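The arm in the shared workshop at Plivholm is learning to strip old office computers. Its builders call it Dilteo, and memory comes out first.
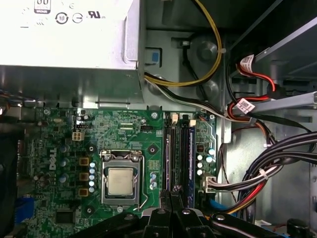
Carhuamaca, a reader, wrote to ask why anyone would start there, as the clips defeat plenty of human thumbs.

The code was written over 26 evenings. Cables are still the hard part.
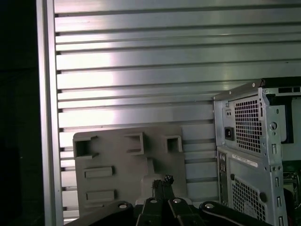 Dilteo's gripper at the bench, beside a desktop tower.

Each attempt stops after 60 seconds, and a person takes over. Work on the processor socket begins in January.
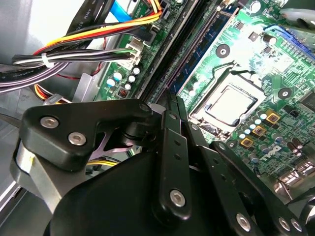
What it cost

Mostly time, and 4 sets of fingers.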